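Stop buying the second arm first

Every Tuesday somebody comes into the shop at Arboleda with the same plan. Two arms, one table, folds laundry by July. And every Tuesday I say the same thing and get ignored. So, writing it down.

The arm is the easy part now. Was not true when Percy Restrepo and I started, we burned a whole winter on joints that sagged. Now you buy them, bolt them down, they move. Great. You have spent your 3,000 dollars and you have a thing that waves.

What you don't have is a table. I mean a real one, set up, with stuff on it that stays the same until you decide it changes. That's the build. Nobody wants to hear it becuase it's shopping and measuring and screwing down a mat, and none of that looks like robotics.

Marleny Villanueva gets this better than anyone in our group. She spent two weekends on where things go before she wrote a line of code. Which side the rack goes on. How far the mug tree can sit from the base before the elbow does that ugly thing. She taped it, moved it, taped it again. The guys laughed. Her bench is the one that's still running, theirs are in bins.

Money. Say you have 1,000 left over. The pull is to get a nicer gripper. Don't. Two plain fingers will do more than you think and a fancy hand is one more thing to break at nine at night. Put it into clamps, lights, a heavy table, decent cable. Cable especially! Jhosep Betancur lost a month to one loose connector, and he's careful.

And use real dishes. I'll die on this one. Foam blocks teach you about foam blocks. A plate is thin, has a rim, leans on the plate behind it. A mug has a handle and the handle is on the wrong side. You want those problems early, while you're still fresh and not sick of the whole thing.
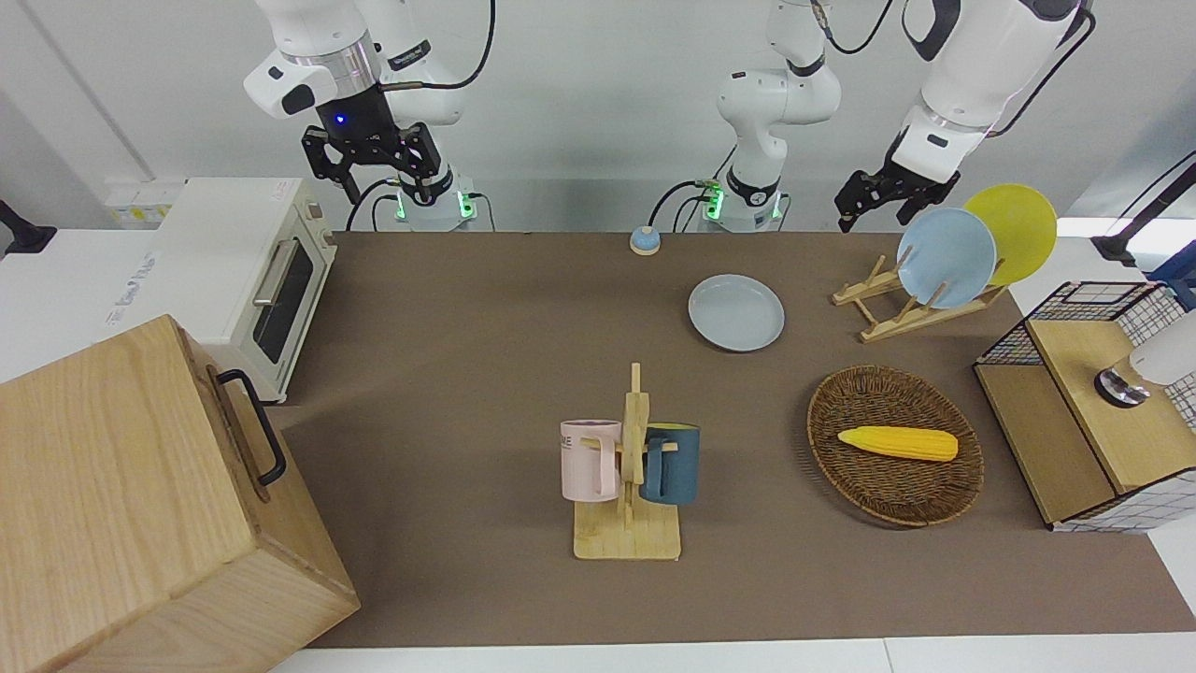

The other side of it, to be fair. Tatsuya Mizuno thinks I'm being a snob. He says people need the waving, the waving is what gets them back in the door next week, and if I'd made him measure a table on day one he would have gone home and taken up bread. Maybe. He did the Jevolby kit with 14 kids over in Plendville and they loved it, and not one of them measured a thing.

But kids aren't who I'm arguing with. I'm arguing with the adult who has a garage and a credit card and wants chores done. For that person — one arm, one table, one job. Put a plate in a rack. Get bored of it. When it's so boring you stop watching, then order the second arm, and you'll know exactly were it should go.

Comments are open, Rigoberto, I know you're typing already.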